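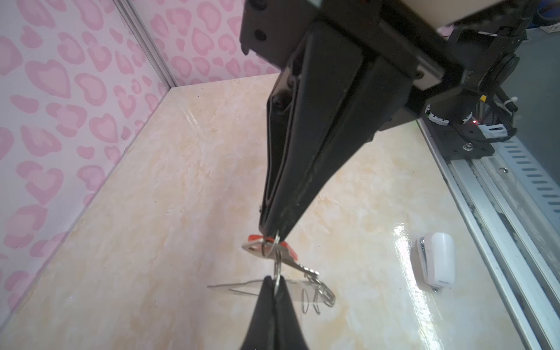
Bunch of keys over the marbled tabletop: one key with an orange-red cap, one longer notched key, and attached rings and clips.

Key and Access Audit, Grilldale House
Progress report to the Tallenia Fund
Reporting period: September to December
Prepared by: Akosua Quaye, Facilities Records
Checked by: Borislav Vukadinović, Site Services

1. Purpose of the work

The grant covers the listing, labelling and re-issue of all door, cupboard and cabinet keys held at Grilldale House and its annexe at Cliltville. The previous register was last revised before the annexe opened and does not match the current room numbers. Three earlier lists exist on paper. They disagree with one another on the first floor and are silent on the cellar.

2. Position at the end of December

The register now holds 998 entries. An entry is one physical key, so a door with four copies accounts for four entries. Each entry gives the lock it opens, the blade type, any mark or cap colour, the ring it is kept on and the holder.

Grilldale House is complete apart from the plant room corridor. Cliltville is complete on the ground floor only. Work on the upper floor stopped for two weeks in November while the door closers were being replaced, and eleven doors there now have different cylinders from those tested in October. These have been put back on the test list.

There are 23 keys for which no lock has been found. They have been tried against every door and cabinet in both buildings except those noted above. We expect a few to belong to the plant room corridor. The rest will be held for one further quarter and then offered up for disposal.

3. Method

Bunches are handled one at a time. The ring is recorded before anything is taken off it, including clips, spare rings and tags, as these often show which department made the bunch up. Keys are then separated, tested, stamped or capped, and returned to a ring under the new number.

Mixed bunches have taken longer than planned. A typical one carries a short capped key and a longer key of a different pattern, together with linked rings and clips that have no function in the register but cannot be discarded without the holder's agreement. The original estimate allowed six minutes per bunch. The figure in practice is nearer 20 for a mixed bunch and four for a plain one.

Cap colours are not a safe guide. Under the old scheme red meant ground floor and orange meant stores, but replacement caps were bought from whatever was in stock, and faded red caps have been read as orange at least since the annexe opened. The new scheme keeps the caps for quick sorting only. The stamped number on the bow is the reference. Where a bow is too small to stamp, a numbered metal tag is used.

4. Supplies and spending

Tags and rings were ordered from Bošković in one batch of 200 and delivered in October. Stock will run out before the Cliltville upper floor is finished. A second batch of the same size has been priced and falls within the materials line.

The wall cabinet for the Grilldale office has been fitted. The Cliltville cabinet arrived with the hook bars drilled at the wrong spacing and was returned. The supplier has given a date in the first half of next quarter. Until then the Cliltville keys stay in the locked drawer in the records office, signed in and out on the sheet.

Staff time is over by four days, all of it on mixed bunches. This has been met from the days set aside for training, which will be shorter than proposed – one session per building in place of two.

5. Open points

Plant room corridor. Access needs the heating contractor to be present. Requested twice, no date yet.

Holders who have left. Seven bunches are signed out to people no longer on the staff list. Five have been traced to their former departments. Two have not, and we recommend changing the affected locks, both of which are on outer stores.

Duplicate numbers. The old register used the same numbers in both buildings. The new numbers carry a building letter, and the old ones are kept in a separate column so that past fault reports can still be matched.

6. Next quarter

Finish the upper floor at Cliltville and retest the eleven changed cylinders. Fit the second cabinet when it arrives and move the drawer contents into it. Issue the register to department heads in draft, with three weeks for corrections. Close the list of unmatched keys.

No change to the end date is requested. If the plant room visit has not taken place by the middle of the quarter we will ask for that item to be reported separately.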